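Teaching Two Arms to Sort My Wire Scraps

I have a drawer of hookup wire offcuts that has followed me through two apartments, and every time I need a piece of red I end up pulling out a bird's nest with everything else attached. So I decided to make the robots deal with it! If you already have a pair of small arms that you can drive by hand and record from, you can set this up in an evening or two. I call my setup Rekance, mostly so I have something to name the folders.

Start with the box. Mine is an aluminum frame with panels on three sides, and I covered the panels in strawberry wallpaper (leftover roll, it was in the closet). For the floor I used a printed cloth with ferns and roses on it. A busy background does make the wire harder to pick out, especially the thin orange stuff, so if you want an easy first week, go plain. I didn't want an easy first week, I guess.

Put the bins at the back, against the wall, and tip them so the openings face the arms. Flat on the floor they were hopeless for me, the fingers kept hitting the rim. Then drop your tangle in front of them and bring one gripper in from above with the fingers open on either side of it.
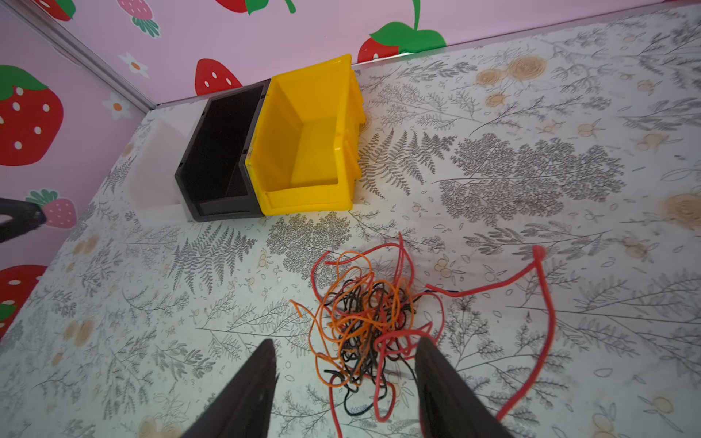 Yhon Muñoz
August 20, 2020

Okay, the bins. I use yellow for red wire and black for black wire, and the white one takes the orange. You can pick any colors you like but write it down and tape it to the frame, because halfway through a long session you will forget.

Before you record anything, check these:

Both arms bolted tight to the front rail. Give each base a good shove.
Cable conduit loose enough that the wrist can turn all the way. I tie mine with a bit of slack.
Grip force turned down. Stranded wire squashes fine, but thin solid wire kinks and then it's junk.
Camera exposure locked. Auto exposure goes nuts over a yellow bin.

Now drive the arms by hand and work the pile. One arm pinches the tangle and holds it, the other one goes looking for a free end. Don't yank! Lift the end a little, let the loops slide, lift again. If it tightens up, let go with both and start over from a different side. I recorded 63 runs this way, keeping each one short, and threw out any where I got impatient (you can really see it when you play them back).

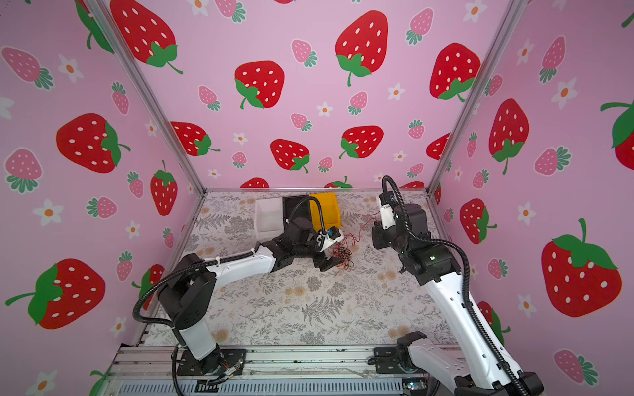
Sepp wrote in after the first version of this page went up: I'd cut the scraps down before you start. Anything longer than your box is wide will get dragged into the other arm's joints sooner or later, and then you're unpicking it with tweezers. I also gave up on holding with one arm the whole time. Swapping hands in the middle worked better for me.

Good call on both, and I've been swapping hands since. I haven't cut everything down though, I like the long pieces too much.

For training I let it run for 2000 steps, looked at the result, and it was terrible, so I kept going. Your number will be different. What helped more was adding runs that begin with one color already in its bin, so the arms get practice with a half-finished pile.

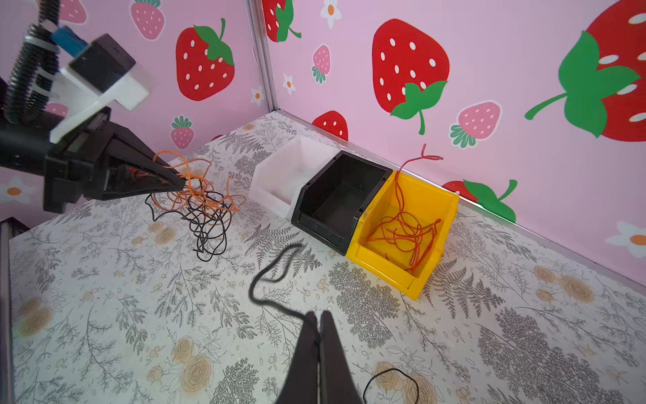 Photo: Dradusness workshop

Watch the last few loops of black. They like to hang under the gripper when you lift the orange, and if you head straight for a bin you'll carry the whole mess over there. Stop low, give it a small shake, and let the second arm come in underneath. If a strand sticks up over the rim after a drop, I leave it alone unless it's in the way of the next one.

Next thing to try is zip ties mixed in with the wire. I'll add a section in October if I get that far.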